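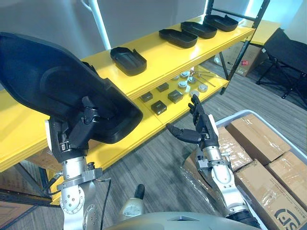
Plilari presenta Podus, una estantería de picking con bandejas extraíbles para puestos de montaje

La firma amplía su catálogo de almacenaje ligero con un sistema de dos usos por módulo: bandejas en el nivel superior y pieza suelta en el inferior

Plilari incorpora en mayo a su catálogo el sistema Podus, destinado a la preparación de componentes junto a la línea de montaje. La configuración de muestra combina baldas de color amarillo vivo con montantes metálicos negros y se suministra con bandejas de plástico negro, poco profundas, de planta rectangular redondeada y con una pequeña pestaña en un extremo.

Las bandejas se colocan en fila sobre la balda superior, con 4 unidades en posición de espera mientras otra está en uso. La balda inferior queda libre para cajas pequeñas, piezas cilíndricas en vertical y varillas o útiles de poca sección. El color de la balda facilita la localización visual de los componentes oscuros.

La balda de serie tiene 1000 mm de longitud y admite una carga repartida de 200 kg. La altura entre niveles es regulable sin herramientas. Las bandejas se sirven también como recambio, con la referencia Kim, y son compatibles con los carros Plillura ya instalados – no se requiere adaptador.

El programa comprende más de 876 referencias entre baldas, montantes, bandejas y accesorios. Los pedidos se tramitan a través de la red de distribución habitual. La ficha técnica y los planos de montaje están disponibles previa solicitud al departamento comercial de Plilari.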